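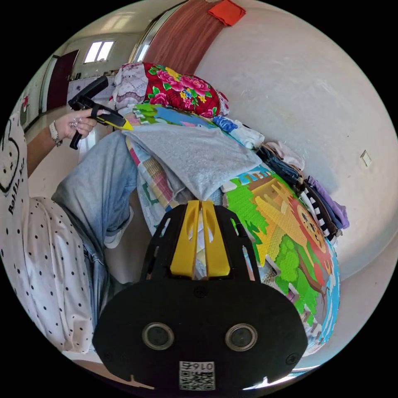

Tuesday, late morning

OK, writing this up while it's fresh, before I talk myself into a nicer version. Short story: the left unit's trigger stuck partway during the folding takes, the fingers stopped opening all the way, and the log went right on saying everything was fine. Long story below, with way too much about a spring.

We were on the laundry list for Plotstead, soft goods on a soft surface, which I'd been looking forward to (I like the bed jobs, fabric does such weird things on a mattress). Gray top first, then the denim, then the striped one if there was time. Two grippers, one in each hand, the way we always run it now. Calibration passed at the start. Both units opened and closed on the zero card, both gave clean numbers, and I wrote "all good" on my sheet with a big underline. Sigh.

First few takes really were good. Then I noticed that I was squeezing harder with my left hand than my right to get the same pinch, and that when I let go, the trigger came back slow — not stuck exactly, more like a drawer with something behind it. I did the thing I tell everybody else not to do and kept going. Two takes later the left fingers closed on a sleeve and wouldn't let go of it when I released. I had to push the trigger forward with my thumb. No pain, no drama, but if a finger had been in there instead of a sleeve I'd be writing a different kind of entry.

So, stopped. Saved everything, marked the last good take by time of day, and put the left unit on the charger shelf with tape over the trigger so it wouldn't get picked up again.

**What the log said**

This is the part that bugs me. The width reading comes off the trigger encoder and has nothing to do with the fingers themselves. Full open reads 4000 on our scale, full closed reads 300. During the bad takes the log shows a perfectly lovely sweep down to 300 and back up to 4000, every time. Meanwhile my eyes were telling me the fingers were hanging half shut. So either the linkage was slipping between the encoder and the fingers, or the encoder was fine and the fingers were dragging. Whichever it is, the file lies. If we'd trained on that, the policy would learn that "open" means "still holding the shirt," and then we'd all spend a week wondering why the arm at Stallance won't drop anything.

And we wouldn't have caught it from the numbers! I caught it because my thumb got tired.

**Taking it apart**

Back at the bench I pulled the plate and had a look. Findings, in the order I found them:

- Lint. A lot of lint, packed in the slide channel on the side nearest the trigger. Gray, blue, a bit of something fluffy.
- Return spring seated crooked on its post. It had worn a shiny spot on the inside of the housing, so it's been crooked for a while.
- Set screw on the linkage arm loose by half a turn. No threadlock on it that I could find, and the build sheet says there should be.
- Fingers themselves fine. No cracks, pads good.

My guess is that the lint made the slide drag, I squeezed harder to fight it, and the extra force walked the arm around on its loose screw. After that the encoder and the fingers were living separate lives. I can make it happen on the bench by stuffing a pinch of lint back into the channel and backing off the screw. With the screw tight and the lint in, it drags but the numbers stay true. With the screw loose and the channel clean, it works fine until I really lean on it. It takes both to get the nasty version.

The screws come from the Vasilakis kit, the bag with 54 in it that we got when Zelley stopped carrying the old ones. I don't want to blame the bag. The screw's fine, it just never got its drop of blue stuff. I probably built that unit myself, so there's that.

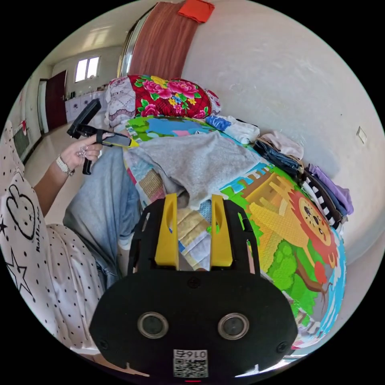
Edgardo Marquez read the draft of this over lunch and wrote back that he doesn't buy the lint as the starting point. He thinks the crooked spring came first, that a cocked spring would make the slide drag all on its own, and that the lint only collected there afterward in the grease. He also wants the whole morning's left-hand data held, including the takes I called good, until there's a check that doesn't depend on the encoder.

Fair. I can't rule the spring out, and I straightened it before I thought to test it crooked (dumb). On holding the data I agree completely. I've moved the left-hand files to the hold folder and left the right-hand ones where they are, with a note that they have no matching partner for now.

For the check: the fingers show up in the unit's own video the whole time, so we can measure the gap from the picture and compare it to the encoder. Lambros Giannakopoulos has an old script from some 2010 gripper project that does nearly this. It's ugly and it wants a file format none of us use anymore, but the edge-finding part looks reusable. I'll try it tomorrow on one take I trust and one I know is bad.

**Changes as of now**

1. Blow out the slide channel before every fabric session, and again at the break. Canned air is in the gray drawer.
2. Zero card at the start AND the end. If the end check is off, everything since the last good check goes on hold.
3. Trigger comes back slow = stop. Don't finish the take. (Me. I'm talking to me.)
4. Threadlock on every linkage screw, both units, paint mark across the head so a slip shows.
5. No fingers near the jaws to free a snag. Push the trigger forward first, and if that doesn't do it, power down and open it up at the bench.

Right unit still needs to come apart for the same look. It felt fine all morning, but I thought the left one did too. New spring for the left is on order, and the tape stays on until it's in. Also we're nearly out of canned air.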